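Moving municipal site off shared hosting to the regional data center: DNS and mail questions
Forum: Public Sector IT > Hosting and Infrastructure

tbiswas
Posted 27 June 2023

We run the web presence for Jasby, a town government with 295 mailboxes and one main site plus 6 department subdomains. The county has told all towns to move to the Dernach data center by November. Current host is Bultent, shared plan, cPanel, mail on the same box.

Plan so far: lower the TTL on all records to 300 a day ahead, rsync the web root, dump and restore the databases, then switch the A records. Mail goes last. Has anyone done this with Dernach? Their intake form asks for a "full asset inventory" and doesn't define the term.

Tanvir Biswas

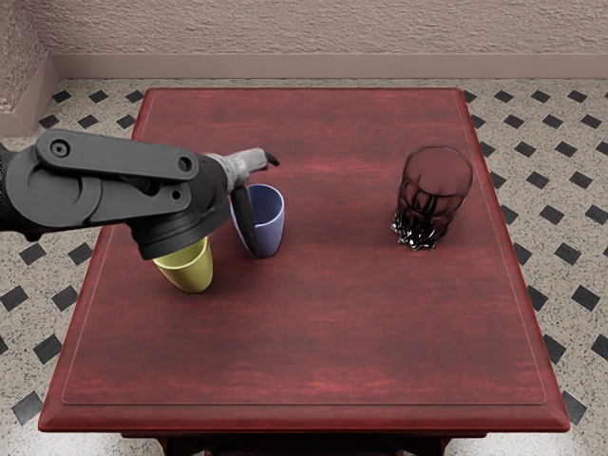 One more item. The intake form also wants all outbound mail to go through their relay, and our permits system sends directly on port 25 with a hardcoded hostname. The vendor, Gebretsadik, has quoted a change order for what looks like one line in a config file.

oldcron
Reply

Inventory means every hostname, every certificate with its expiration date, every scheduled job and every account that can log in. We submitted 149 lines and they sent it back once for missing cron jobs.

Don't do mail last. If the site moves and mail stays, your SPF record has to cover both networks, and someone will forget to remove the old one. Move mail first while the web side is still stable.

t_sheikh
Reply

Disagree with oldcron on the order. Mail first means your least forgiving service goes through a firewall you haven't tested yet. Move one low-traffic subdomain, leave it there for two weeks, read the logs, then decide. An SPF record with two includes is fine as long as you stay under the lookup limit.

On the relay: add a hosts entry on the permits server pointing the hardcoded name at the Dernach relay. Check whether the application validates the certificate name first. If it does, you're back to the change order.

Tharushi Sheikh

oldcron
Reply

A hosts file override on a production server is how you get an outage three years later when the relay address changes. Pay for the change order or put the name in internal DNS where people can find it. 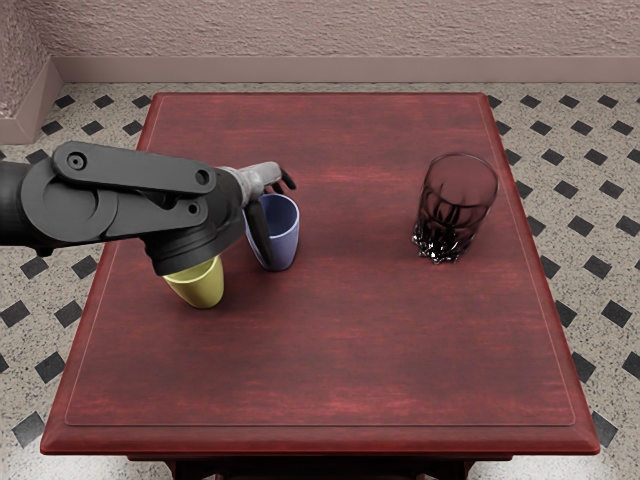
My other objection is to the two-week wait. Dernach gives you a cutover window, and if you miss it you go to the back of the queue. Run the whole migration on a throwaway VM before the window opens, restore included, and time it. It's the same argument as testing anything before you go near real hardware. You find the wrong path and the missing database grant while they cost you nothing. Then one window is enough.

t_sheikh
Reply

A rehearsal VM on your own network does not sit behind their firewall. It proves the restore. It tells you nothing about their outbound rules, and those are what broke ours: the payment callback was blocked in one direction and failed silently. I agree on internal DNS over hosts, that's cleaner.

tbiswas
Reply

Internal DNS it is. I checked and the permits app does not validate the name, so the override will work. I'll rehearse the restore on a VM and also ask Dernach for an early slot for the parks subdomain, which hardly gets any traffic.

Still open: do they allow zone transfers out, or do I have to hand over the zone completely?

oldcron
Reply

They hold the zone. Changes go in by ticket. Export a copy before you sign and get your TTLs in writing, their default is a full day.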